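Open Day at Gukbridge: Your Questions, Answered (by Me) 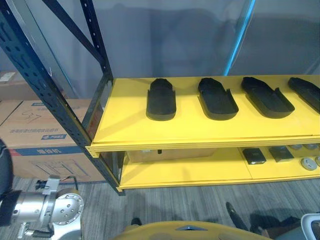 The yellow-shelved rack in the demo bay, with the black trays up top.

Hi all! I'm Niamh Tully and I look after visitors on our robotics floor. Our next open day is August 16, 2024, and my inbox has been filling up since I put the notice out, so I've pulled the usual questions together. If yours isn't covered, email me and I'll add it.

What will I see when I come?

The shelf-picking demo is the main one. The robot works at the rack, taking parts from a shelf and putting them back, and one of our engineers talks you through it as it goes. After that you can wander over to the benches and have a chat with whoever's there. People always ask more questions at the benches than during the talk, so don't rush off!

What are those black things on the top shelf?

Everybody asks this one. We call them the trays, though I reckon they look more like shoe soles (one little boy in May was very firm that they were slippers). They're a good shape for a demo. They're long and rounded with a raised rim at one end, so the robot has to work out which way each one is pointing before it goes in for it. We set them down at different angles on purpose.

And the bits on the lower shelf?

Small blocks and round, puck-like pieces in black and grey. They come out in the second half, once the engineers have had a sip of water. I like this half better, personally. The pucks sitting in the shadow of the top shelf are the ones to watch, as there isn't much room to get in under there.

How long does it go for?

Each session is 71 minutes. Yes, I know. It was meant to be an hour, then Tichý (our software team, named after a café they used to haunt) asked for extra time for questions, and that's where it landed. You're welcome to slip out early, just use the side door so you don't walk across the demo bay.

How many people are in a group?

We cap it at 17. Any more and the people at the back see nothing but jumpers.

Do I have to book?

Yes please. There are two sessions, morning and afternoon, and both are the same, so pick whichever suits. Put your name down through the Skomico booking page and you'll get a confirmation straight away. If it doesn't turn up, check your junk folder before you ring me.

Can I bring the kids?

Absolutely, we love having them. Under-12s need a grown-up with them the whole time. Prams are fine, and the floor is carpeted and level all the way through, so wheelchairs and walkers are no trouble either.

Can I touch the robot?

Not while it's switched on, sorry. Please stay behind the line unless an engineer invites you forward. At the end there's a spare gripper on the bench that you can pick up, squeeze and generally muck about with.

What if the robot drops something?

Then it drops something! It does happen. Somebody resets the shelf, the engineer tells you what they think went wrong, and we go again. In May we had a tray slide clean off on the very first pick and it ended up being the best conversation of the day. I'd much sooner you saw that than a polished video.

Is somebody steering it?

It depends on the session. For part of the demo an engineer drives the arm by hand control, and for part of it the robot runs on its own program. We'll always say which is which before we start, and if we forget, yell out.

Can I take photos?

Of the demo, go for it. Please ask before you photograph other visitors, and turn your flash off near the rack as it upsets the cameras.

Where do I park?

Behind the Cerkalier building next door, in any bay without a name on it. The bus stops out front too. Come in through reception, sign the book and grab a sticker.

Will there be food?

Tea, coffee and a plate of biscuits. If you've got allergies, bring your own snack, because I can't vouch for the biscuits.

My school would like its own visit. Can we do that?

Very likely! Send me the year level and a couple of dates that work. Term-time mornings fill up first, so get in early if you need one of those.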